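Section 4: Assembling and siting the two-tier shoe rack

This section covers the Jikside two-tier rack with black posts and chrome rods. If you have the three-tier Plendton, turn to Section 5, where most of the same things go wrong one shelf higher up.

Read to the end before opening the bag of screws. The bag does not reseal, and the screws are the exact colour of most carpets.

4.1 Before you start

You will need:
A crosshead screwdriver. The hex key in the box fits the wall strap only and should not be asked to do anything else.
A blanket or flattened cardboard to work on. The carton will do nicely.
A tape measure.
A pencil.
A second person for step 9, if one can be found. One is enough. Three will discuss it.

Check the parts against the packing slip. Rods are packed in a cardboard sleeve and the last one likes to stay in it, so look inside the sleeve before ringing Harnerden to report it missing. The spares desk is open until four on a Friday and has heard about the sleeve.

CAUTION: Rod ends are cut metal and may have a burr under the plastic cap. Do not run a finger round them to find out.

4.2 Assembling the frame

1. Spread the blanket and lay the left and right end frames on it, with the rod sockets facing each other. The sockets are open on one side only. If you are looking at smooth black metal, you are looking at the outside.

2. Check that both feet point the same way. An end frame fitted upside down goes together without complaint and only makes its feelings known when you try to stand the rack up.

3. Push the four rods of the lower tier into the left-hand end frame. Each should go in until it stops. Twist it slightly if it is reluctant. Do not use a hammer, or a shoe.

4. Offer up the right-hand end frame and guide the rods in, starting with the rear one. Work forwards. There is a point at which three are in and the fourth is not, and it is normal to dislike the fourth.

5. Repeat with the four rods of the upper tier. The rods are all the same length, so there is no wrong one to pick.

6. Fit the fixing screws through the outside of each end frame, finger-tight only. Leave a little slack in everything until step 8.

Note: Two screws will be left over. They are spares and belong in the small bag with the wall strap. They will end up in a kitchen drawer, and that is also acceptable.

4.3 Standing it up

7. Lift the rack upright, holding it by the end frames. Do not lift by the rods until all the screws are tight.

8. With the rack standing on a level floor, press down gently on both ends of the upper tier and tighten the screws a little at a time, going from left to right and back again. Tightening one side fully and then the other gives you a parallelogram.

9. Rock the rack from corner to corner. If it wobbles, slacken the screws on the lower tier, press down again and retighten. If it still wobbles, turn it end to end and try once more before blaming the rack. Floors are rarely as flat as their owners believe.

4.4 Choosing a position

Put the rack where shoes are already taken off. This is often a disappointing place, half in the way and nowhere near where you had pictured it, but a household that has been dropping its trainers by the back door for years will not walk to the hall to oblige a piece of furniture.

Measure the wall before you settle on it, and measure at floor level. Skirting sticks out further than people remember, and a rack pushed hard against it will stand slightly proud of the wall above. Leave enough of a gap to get a duster down the back.

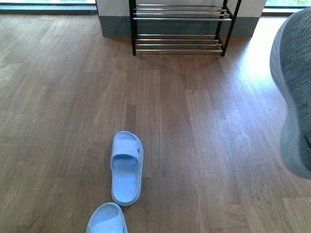 A short stretch of wall between two windows makes a good home for the two-tier model. Nothing much else wants to live there, and a rack this low leaves the glass alone. Try it in position with both tiers bare and walk past it a few times, once in the dark if you are thorough. Consider the sun as well: where it comes in strongly enough to bleach the look of the boards on one side, as it does to the right here, keep leather and anything with glued soles towards the shadier end. Wood-look floors are slippery under narrow feet, and the rack will creep a little every time somebody wrenches a boot off it, so fit the felt pads described in 4.5 before loading.

Keep the rack out of the swing of any door. Open the door fully to check. Half open is how this mistake is made.

CAUTION: Do not place the rack at the top or bottom of a flight of stairs, or across a heating grille. Warm air dries leather until it cracks, and the smell reaches parts of the house you had not considered.

4.5 Protecting the floor

10. Tip the rack on to its back on the blanket and wipe the underside of each foot with a dry cloth.

11. Peel the backing from the felt pads and press one on to each foot. Hold it for a slow count of ten.

12. Leave the rack lying down for 2 hours so that the adhesive can take. It will be tempting to stand it up at once. Pads fitted in a hurry come off in the first week and are found later, stuck to a sock.

Note: The lowest rods sit close to the floor. A vacuum head will not go beneath them, so either lift the rack aside or use the crevice tool. A dropped key will get under there without any trouble at all.

4.6 Fitting the wall strap

The strap is recommended for all homes and required in any home containing a small child, a large dog, or a person who sits on things that are not seats.

13. Stand the rack in its final position and mark the wall with a pencil just below the height of the upper tier, behind one of the rear uprights.

14. Check for pipes and cables. A detector is best. Tapping the wall and listening wisely is not a substitute.

15. Drill, plug and screw the bracket to the wall. The plugs supplied are for solid walls. For plasterboard, buy the proper kind.

16. Loop the strap round the upright, pull it snug and close the buckle. Snug means the rack cannot tip. It does not need to hum when plucked.

If you rent, ask before drilling. The strap can be left off where drilling is not allowed, provided the heavier shoes go on the lower tier and nobody climbs on the upper one.

4.7 Loading

Begin with the lower tier. Boots, walking shoes and anything with a thick sole go there. Light shoes and sandals go above. Place each pair across the rods with the heel towards the wall, so that the sole is held by at least two rods. Narrow heels will drop between the rods, and should be hooked over the rear one with the toe resting forward.

Slippers may be kept on the rack. In our experience they are kept on the floor beside it, and the rack is not harmed by this.

Do not load wet shoes. Chrome will put up with damp for a while and then will not. Let muddy footwear dry on newspaper first, knock off what falls off, and then put it away. The Cervantes drip tray fits beneath the lower tier of the Plendton only. It does not fit beneath this one, and cutting it down does not help.

CAUTION: The rack is for footwear. It will not bear a person, a stack of paving samples or a full toolbox. Damage from any of these is plain to see on return.

4.8 Looking after it

Wipe the rods with a soft dry cloth when they look dull. For marks, use warm water with a drop of washing-up liquid and dry straight away. Avoid scouring pads, bleach and any paste whose label shows a cooker.

Check the screws after the first month and again each February, when the winter boots have done their worst. A quarter turn is usually all they want.

If a rod works loose and tightening the screw does not cure it, the plastic socket insert has probably split. Order part 1206, which is the insert on its own, and quote the model name from the sticker inside the left-hand end frame. Please do not fill the socket with glue. We can tell, and the next rod will have to stay there for good.

Keep this guide with the spare screws. Continue to Section 5 for the Plendton, or to Section 7 for disposal of packaging.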